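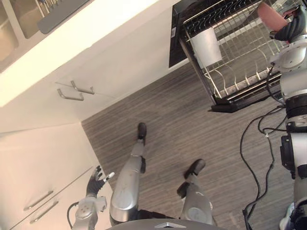

# Household money tips for when prices and rates move

Updated 22nd April. Prices below are from Feslow and will be different where you live.

These are the tips we keep on one page for running a house when groceries go up faster than pay does. They cover the grocery bill, the power bill, the cash you keep for emergencies and the paperwork drawer. Skip what you already do.

## Know your monthly number

Add up three months of bank and card statements and divide by three. Ours came to $2814, with rent and everything else in it. Write yours on a card and tape it inside a cabinet door.

Go through the same statements again with a highlighter and mark anything that repeats: streaming, cloud storage, the gym, extended warranties, a magazine. Call and cancel the ones you didn't remember having. If the company offers a lower price to stay, write down the date the lower price runs out. It will go back up and there won't be a letter.

Annual bills need their own line. Car registration, renter's insurance and the dentist are easy to leave out of a monthly total. Add up a year of them, divide by twelve, and move that much to savings on payday.

## Groceries

- Compare by unit price. The shelf tag usually has it in small print, per ounce or per hundred count. The big box is often the better buy and sometimes it isn't, especially with cereal and coffee.
- Watch for packages that shrink. Keep one old wrapper or label for the things you buy most and check the net weight against the new one.
- Keep a price book. Ours is a pocket notebook with 36 items in it, one line each, with the lowest price we've paid and where. The Zhong market is cheapest for rice, dried beans, ginger and scallions. Skilholm is better for flour, butter and frozen vegetables, and worse for nearly everything else.
- Shop after you've looked in the refrigerator. Take a picture of the shelves on your phone if you won't remember.
- Store brands of salt, sugar, baking soda, vinegar, canned tomatoes and frozen peas are fine. We went back to the name brand for dish soap and trash bags.
- Don't drive to a third store to save two dollars.

Stocking up makes sense when prices are rising, but only for things you'd eat anyway. Two or three months' worth of dry goods is plenty. Oil goes rancid, brown rice doesn't keep like white rice, and ground spices lose their smell in a year. Write the month on the lid with a marker and put new cans behind old ones.

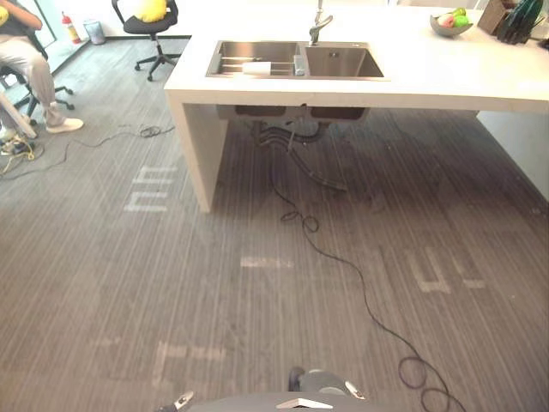 Meat is where most of the grocery money goes in our house. A whole chicken costs less per pound than parts, and the bones make broth. Buy the large pack of ground beef, divide it into one-pound bags, press them flat and freeze. Flat bags thaw in a bowl of cold water while you cook something else — change the water every half hour.

## Power, gas and water

Ask the power company for a copy of your rate plan. Some plans charge more from late afternoon to evening. If yours does, run the dishwasher and dryer after that window, or before work.

1. Set the water heater to 120°F.
2. Clean the dryer lint screen every load and the vent pipe once a year.
3. Brush the coils on the refrigerator. On most models they're behind the kick plate at the bottom or on the back.
4. Check the door gasket by closing it on a dollar bill. If the bill slides out with no drag, wash the gasket with warm soapy water and try again before you pay for a new one.
5. Put a few drops of food coloring in the toilet tank and wait 15 minutes. Color in the bowl means the flapper leaks.

A leaking flapper is a cheap part and takes no tools to change on most toilets. Turn off the valve, flush, unhook the old one and bring it to the store with you. They come in two common sizes and the wrong one will leak too.

Ask whether your utility has a level payment plan. You pay the same amount every month and settle up once a year. It doesn't save money, but January is easier to get through.

## The emergency fund

Start with $1000. That covers a used refrigerator, a tow and a repair, or most insurance deductibles. After that, work toward three months of the number on your card.

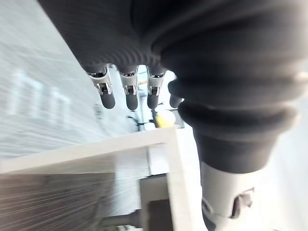
Keep it in an account that is insured and that you can draw on without a penalty. A savings account at a different bank from your checking works well for people who are tempted to dip into it. Our credit union calls its account the Saver and it has no monthly fee if you leave the minimum in. Read the fee sheet wherever you go. A small monthly fee can eat all the interest on a small balance.

Before opening any account, check three things on the fee sheet:

- the minimum balance
- how many withdrawals you get each month
- how long a transfer out takes

Some cash at home is worth having for a power outage or a day when the card network is down. Small bills are better. Keep it dry and somewhere other than the kitchen or the bedroom dresser, and tell one other adult in the house where it is.

## Cards and loans when rates go up

Look up the rate on every card you carry a balance on. It's on the last page of the statement. If it says variable, it can rise without you doing anything.

Pay the minimum on all of them and put anything extra on the one with the highest rate. When that one is paid off, move the whole payment to the next. Some people do better starting with the smallest balance. Either is fine if you keep at it.

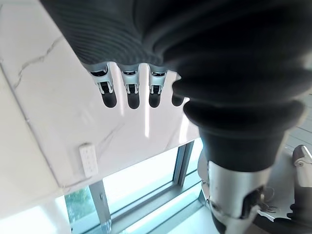
If you're going to miss a payment, call before the due date. Ask for the hardship department by that name. Write down the date, the name of the person you spoke to and what they agreed to, and ask for it in writing.

Store financing with no interest for a set number of months often charges all the back interest if any balance is left at the end. Divide the price by the number of months, minus one, and pay that.

## The paperwork drawer

One accordion folder is enough for most households. Label the pockets taxes, car, home or lease, insurance, medical, appliances, and bank. Staple the receipt to the front of each appliance manual and write the model number on the receipt, where you can read it over the phone.

Keep tax returns and what backs them up for seven years. Utility bills can go after a year unless you deduct a home office. Pay stubs can go once they match your year-end form. Shred anything with an account number on it, or soak it in a bucket of water overnight and stir it to pulp. Strain out the pulp before you pour the water off. It will clog a sink.

We go through the folder every April, after the taxes are in.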